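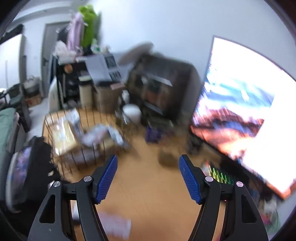
Words: I-seul Yeon, Operations. Published 8 November 2019.

About Prondon

Prondon is a contract clearance and sorting company. We empty rooms, sort what was in them, and return, store, sell or recycle the contents under instruction from the client. Our clients are letting agents, housing associations and families dealing with a relative's home. The company has two sites: the Wang Street office, which handles bookings and client records, and the Gridov depot, where goods are received, sorted and held.

What the work consists of

A domestic room in ordinary use contains a wide mix of objects at floor level and above it. Cardboard boxes, crates, baskets, loose paper, hanging clothes, bags and electrical items with their cables can all be within a few paces of each other. Each type is handled differently. A crate is lifted whole. Paper is read before it is moved, as it may include deeds, bank letters or photographs. Cables are traced to both ends and labelled with the item they belong to.

Until May of last year all of this was done by hand, both in the home and again at the depot. A typical clearance was handled twice: once to pack and once to sort. The second handling was the slower part and produced most of our injury reports, nearly all of them strained wrists and backs from repeated reaching into deep containers.

What has been automated

The Gridov depot now runs a sorting line supplied by Pirnero. Two arms work over a belt. Each arm ends in a pair of fingers that close towards each other, fitted with ridged pads on the inner faces. The ridges hold card, fabric and smooth plastic at a lower closing force than the flat pads we tried first. The pads are wearing parts and are changed by the line operator at the start of the shift if the ridges have gone shallow.

The line takes boxed goods, books, folded textiles, small plastic items and empty containers. It does not take glass, liquids, anything with a mains lead attached, or loose paper. These are diverted to the hand benches before the belt. The maximum throughput of the line is 400 items an hour. We plan shifts on 341, which allows for stoppages and for pad changes.

Gripping tools are also used by hand. Staff learning to operate the line practise with a hand-held gripper of the two-finger type before they are given control of an arm. The opening between the fingers limits what can be picked up and from which side, and this is easier to judge with the tool in the hand than from a screen. An operator who has tried to lift a basket by its rim with two fingers will set up the pick differently afterwards.

No part of the work inside a client's home is automated, and there is no plan to change this. Floor plans differ, doors are narrow, and decisions about what is kept are made with the client present or by telephone.

What has changed for staff

Sorting posts at Gridov have been replaced by three kinds of post: line operator, bench sorter and records clerk. All existing sorters were offered one of these at their previous rate of pay or above. Most chose bench sorting. Those who chose line operation completed 100 hours of supervised running before working a shift alone.

The bench has become a more demanding job than the old sorting post. The easy items now go to the line, so a bench sorter sees a steady run of awkward ones: mixed papers, chipped china, appliances without a plug, jewellery found in coat pockets. Staff told us in the first months that this was tiring in a way the old job had not been. Bench shifts were shortened in response and a second break was added. Bench sorters may also move to records work for part of the week.

Reports of wrist and back strain at the depot have fallen. Reports of eye strain have risen slightly among operators, and the line screens have been moved further back and lowered.

The line keeps a record of every pick it makes, including the ones it drops. These records are used to adjust the line. They are not used to measure individual operators, and this is written into the staff agreement.

Home teams

Home teams work in pairs. The pair that packs a room also writes its inventory, and the depot works from that inventory. Handwritten sheets were replaced by a tablet form when the line was installed, mainly so that items unsuitable for the belt could be marked at the point of packing. Teams who prefer paper may still use it, and the records clerks enter it the same day.

Contact

Bookings and general enquiries are taken at Wang Street during office hours. Clients wishing to see the Gridov line in operation may arrange a visit through the same office. Sturdy closed shoes are required on the depot floor.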